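Stasasex Bench Automation Forum > Faults and Safety > Arm stopped dead mid-wipe, then dropped. Is this a known thing?

plullow_dan
Posted 2019-12-19
We have a small arm doing a table wiping job at our place. Cup of coffee, a spill, a cloth, arm picks up cloth and wipes. It has been running off and on since July and the log says 1062 cycles. Yesterday it got hold of the cloth, pushed down, stopped, and after a few seconds the joints let go and the whole lower arm sank on to the table. No error on the screen until after it had dropped. The message then was "joint 3 over current" and that was it.

The firm that set it up for us (Bukach) say it is "expected behaviour under load". I don't buy that. A cloth is not a load. Has anyone else had this, and what did you do about it?

gripperless
What do you mean by sank? Fell, or came down slowly?

plullow_dan
Quick enough that I would not want my hand there. It didn't bounce. More of a sag and then a thump.

old_relay
Expected behaviour my foot. If it gives up on over current it should hold where it is, or at least come down under control. What you have is an arm that cuts power to the motors when it gets upset, and gravity does the rest. Ask them in writing whether there are brakes on the joints. I bet you get three paragraphs and no answer.

Gijs Claeys
I'll be the unpopular one. Small arms like this very often have no brakes at all, on any joint, and the paperwork usually says so somewhere near the back. So the drop on its own doesn't shock me. The bit I'd chase is why joint 3 was pulling that much current in the first place. Something was pushing back. My guess is the table.

old_relay
So it's the customer's fault for owning a table?

Gijs Claeys
It's the fault of whoever taught the height. If the grip point was set a few millimetres low, the fingers press on the table through the cloth every single time, and the arm fights it until the current limit says stop. On a thin bit of cloth you'd see it straight away. On a thick one you might get away with it for months.

plullow_dan
The height was taught by Bukach on day one and has not been touched. They used a flat yellow duster. We changed to a thicker cloth later, when the duster fell apart. Does that matter?

Gijs Claeys
It might. Have you got pictures of the job? The grip more than anything.

plullow_dan
These are from the same job, not the moment it dropped.
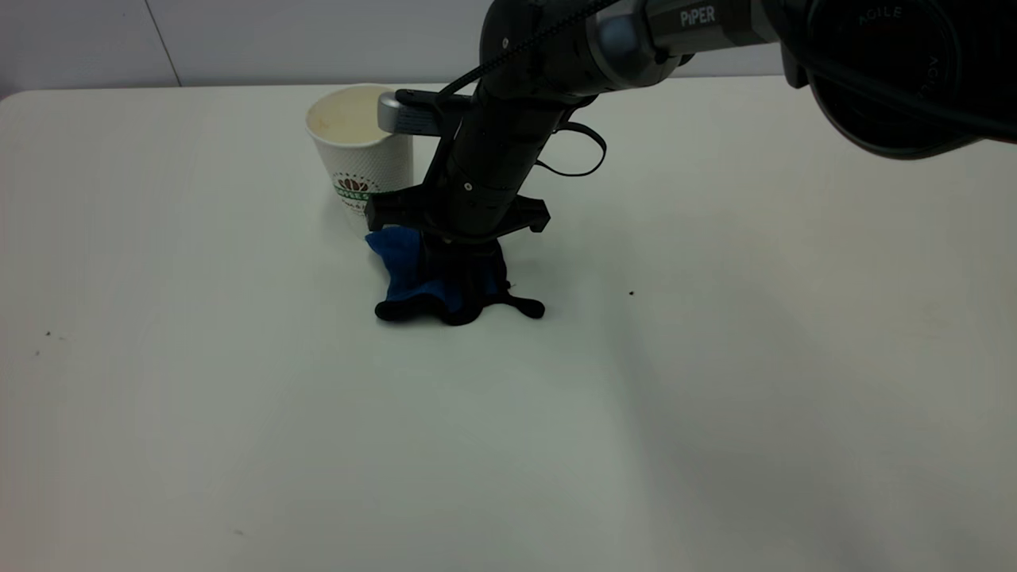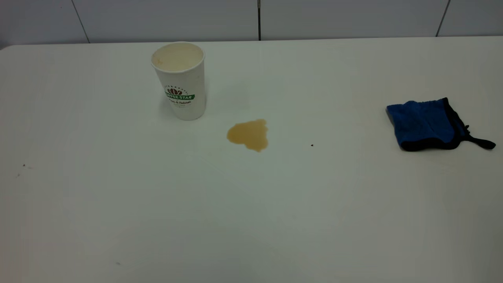
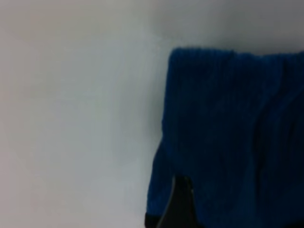

lynch_maint
Can a thicker cloth on its own set off an over current stop?
It can, if the height was taught on a thin one: the arm keeps trying to reach a point the cloth won't let it reach, and the current climbs until the limit trips.

I'm asking and answering my own question there, sorry. We had a very long argument about it at Lynch and that is where we ended up.

old_relay
In the first one those jaws are right down in the cloth. I can't tell from a still how hard it is pushing and neither can anybody else, so let's not hang the whole thing on that.

gripperless
Agreed. Also the cloth in the middle one has a black edging and a strap on it. If the fingers come down on a doubled up bit with the edging inside, that's a good deal more to squash than plain cloth. And it will land differently each time, so you'd get a fault that comes and goes. Which is what he's got.

plullow_dan
It has only properly dropped once. There have been maybe a handful of short pauses that we put down to the software thinking about it.

lynch_maint
Those pauses are your fault. I mean they are the fault, not that you are to blame. Go back through the log and see if the joint 3 current goes up at each one. If it does, it has been warning you for weeks.

old_relay
I'm still not happy with where this thread is going. Everybody is busy explaining why it tripped. Fine, the cloth is thick, the height is low, whatever. The drop is the safety matter. Trips happen. A cup could be under it, or a child's fingers if it's ever shown to visitors. "It only sagged" is what people say before somebody gets a bruise, or worse.

Gijs Claeys
Nobody is saying ignore it. I'm saying you can't bolt brakes on to an arm that was made without them, so the useful part is stopping the trip and keeping people out of reach. A screen, a marked line on the floor, and nobody reaching in while it is switched on.

old_relay
And a maker who says up front that it drops. Did they, Dan? Was it in anything you were given?

plullow_dan
I've just been through the folder. There is a sheet headed "Loss of Power" which says to "support the arm before switching off". It says nothing at all about the arm switching itself off. I suppose you could argue it's covered.

old_relay
There you go. How are you meant to support it when you don't know it's coming?

bench_otter
Can I be the doubter from the other side? Has anyone checked the cable? In the first picture there's a braided lead running along the top of the arm and looping down to the wrist, plus another loop hanging off the side further down. I've seen a loop like that catch on a corner and pull. It'll read as extra load just as well as a table will. And a damaged lead can cut out for a moment, which would drop the arm with no warning on the screen. That fits "no error until afterwards" better than the cloth story does.

Gijs Claeys
It's possible, but then I'd expect a communication error and not over current.

bench_otter
You'd expect. I've had arms tell me all sorts. The message is only what the controller thought of last. I wouldn't trust one line of text from a box that had just lost its arm.

lynch_maint
Both are cheap to test, so test both. Take the cloth away and run the same moves on the bare table with the height lifted by 20 mm. If it never pauses, put the cloth back and leave the height lifted. Then bring it down a little at a time. While you're at it, wiggle the leads with the arm resting and see if anything flickers.

gripperless
Only wiggle with it resting on something soft please.

plullow_dan
Right. Did the bare table run this afternoon. 30 cycles, no pauses. Leads checked at both ends, one of the plugs was not quite home. I pushed it in. So now I've changed two things at once and I know that's stupid.

bench_otter
Pull it back to where it was and run it again? Then you'd know.

old_relay
Do not loosen a plug on an arm that drops when it loses power. Good grief.

bench_otter
Fair. With a block under it, I meant.

plullow_dan
I'm not doing it, block or no block. Cloth goes back on tomorrow with the height lifted and the plug left in. I've also written to Bukach to ask about brakes and why the pauses never raised a warning.

Later: they have answered. "The unit performed within its stated limits." No mention of brakes. They would like to sell us a visit.

old_relay
Three paragraphs?

plullow_dan
Two and a price list.

Gijs Claeys
Ask them for the current limit on joint 3 and what the arm does when it reaches it. Two plain questions. If the visit is the only way to get those, I'd want the visit for nothing. And put the joint 3 graph up when you've run it with the cloth, I'd like to be proved wrong or right on the height.

plullow_dan
Will do. It's switched off till then, with a foam block under the wrist.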